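Product Review: Solberg Household Cloths, Red
Reviewed for the Primudgate Housekeeping Supplies Register

Solberg supplies its household cloths in a single weight and in several colors. The red cloth was selected for this review because many of the facilities on the Register use red for washroom cleaning and have asked for a replacement for the line discontinued last year. The cloths were purchased at the ordinary price through the Daly catalog. Solberg was not told that a review was under way and had no part in preparing it.

The cloths were placed in regular service at the Flotstead residence for one full season, ending in July. Cleaning staff used them on sinks, tiled surrounds, mirrors, door hardware and painted baseboards. They were laundered on site in the usual way, with a plain liquid detergent and no fabric softener, and tumble dried on low heat. The existing house cloth, a flat cotton weave, stayed in use on the upper floor so that staff could compare the two.
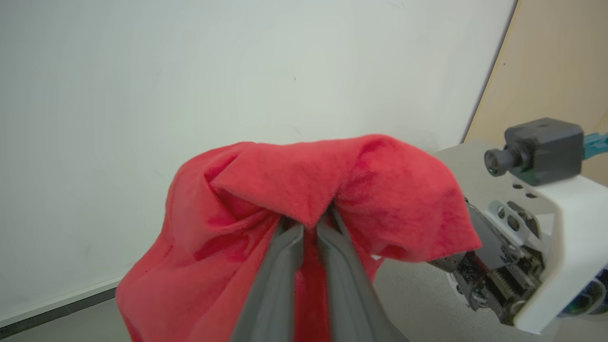 By the Supplies Review Desk, Primudgate
Filed under: Cloths and Towels

The pile is the main point in the product's favor. It is soft and fuzzy, closer to a small towel than to a duster, and it gathers into heavy folds when picked up near the middle. Staff who had been used to the flat cotton cloth reported that it stayed in the hand well and did not need to be refolded as often. On mirrors it left a light haze on the first pass if too much water was used. A well wrung cloth gave a clear finish.

Absorbency was good. A single cloth dried a standard washroom counter and basin without being wrung out partway through, which the cotton cloth could not do. The same thickness is a drawback in narrow places. Staff found it awkward behind faucet bases and along the top edge of baseboards, where a thinner cloth can be pushed in with one finger. Facilities with older fixtures may wish to keep a few flat cloths on the cart.

Colorfastness requires some care. The red released dye in each of the first 3 washes, enough to tint a white pillowcase that had been left in the drum by mistake. After that the rinse water ran clear. The Desk recommends that new cloths be washed separately until no color is seen, and that they never be used damp on unsealed stone or bare wood during that period. The label says only "wash with like colors," and Solberg should consider a plainer warning.

Wear was moderate. The pile flattened slightly toward the end of the trial but did not shed in any quantity, and the corners kept their shape. Stitching at the hem came loose on 2 cloths. Both had been used on a rough concrete step, for which the product is not intended.

Drying time should be considered by any site without a dryer. Hung over a rail in an unheated utility room, the cloths were still damp at the next morning's shift. They dried more quickly when shaken out and hung by one edge. Cloths left bunched in the bucket overnight developed an odor, and a second wash was needed to remove it.

Packaging and supply were satisfactory. The cloths arrived in paper bands with no plastic wrap. Daly sells them by the carton or the half carton, and the Flotstead order was delivered on a Tuesday as scheduled. The carton is large for what it contains, and smaller sites should check their shelf space before ordering.

Rating: Recommended, with conditions
Suitable for: washrooms, counters, tile, mirrors, general damp wiping
Less suitable for: narrow gaps, rough masonry, unsealed surfaces
Laundering: wash separately when new; no fabric softener; low heat
Available colors: see the current Daly catalog

Member facilities that have used the Solberg cloth in other colors are invited to send their findings to the Desk for inclusion in the next edition of the Register.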